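Skeltetis Toy Library: shape blocks and boards, inspection checklist

Saturday, November 30, 2024
Checked by: Mikkel Baldursdóttir
Set: Sovley shape blocks, with board
Last check: October

Mark each line OK, WATCH or FAIL and write a comment wherever the mark is anything other than OK. The comments are what the next person reads first, so please use full words. Old codes from the Kragh sheets should not be used any more.

Before starting

Wash hands and clear the surface. OK.
Good light, no glare on the pieces. OK. Desk lamp used for edges.
Small parts gauge to hand. OK.
Previous sheet read. OK. Two items carried over, see points and corners below.

Blocks, all shapes

Outer edges free of burrs and flash. WATCH. The hexagon has a slightly rough line along one lower edge. It does not catch on skin or on a cotton cloth. Leave in use and look again next time.

Points and corners not sharp. OK. Carried over from October. The stars are the ones to take time over, as the points get knocked when a set is tipped back into its box. I ran a thumb round every point and then the cloth. No snags. The triangle corners are blunt enough.

No cracks or whitening. OK. Whitening usually comes before a crack, and it shows least on yellow, so turn the yellow pieces under the lamp. The dip between the lobes of the heart is where an earlier heart split. This one is sound.

Textured tops clean. WATCH. The fine texture holds dirt, and the cross-hatching on the cylinder is worse than the rest. Scrubbed with a soft brush and washing-up liquid and most of it came out. Do not use a wire brush or anything abrasive.

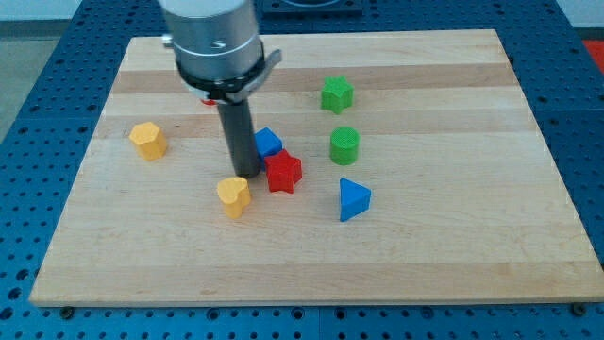

Colour does not come off. OK. Rubbed with a damp white cloth, then with a dry one. Nothing on either. If there is ever a mark on the cloth, take the whole colour out of the set and not only the piece you were testing.

No piece fits inside the small parts gauge. OK. Try each piece every way round. The hearts need turning because they are narrower from the side.

No loose, glued or repaired pieces. OK. We do not repair blocks. A broken one goes in the bin and the set is marked as short until a new one arrives.

No replacement pieces from other makes. OK. A Stostik cube turned up in this box in October and was taken out. It is nearly the same size but sticks in the sorter hole.

Board

Face smooth, no splinters. OK. Wiped across the strips and along them with a dry cloth.

Joins between strips closed. WATCH. One join can be felt with a fingernail close to a corner. No movement when the board is flexed gently by hand. If it opens further, the board goes out of use, as crumbs and water will get in.

Edges and corners. OK. Lightly sanded after the last check and still good.

Sits flat. OK. Pressed at each corner on a level surface, no rocking.

Oil finish. FAIL. Dry and pale in places. To be oiled with food-safe oil and left for 3 days before it goes back on the shelf. This does not hold up the blocks, which can be lent without it.

Box and label

Lid closes fully. OK.
Age label readable. OK. One corner lifting, pressed down again.
Contents card matches the set. OK.
Instructions for washing included. WATCH. The card still says 70 degrees. We wash by hand in warm water, 50 at most. Card to be reprinted, old figure crossed out in pen for now.

Result

Blocks: pass, may be lent.
Board: held back for oiling.

To do before the next check

Oil the board and note the date on the tag.
Reprint the washing card.
Ask Kragh whether they still sell the brushes with the short bristles. Ours is nearly worn out, and the long ones do not get into the cross-hatching.
Look at the hexagon edge and the open join first.

Signed: M. Baldursdóttir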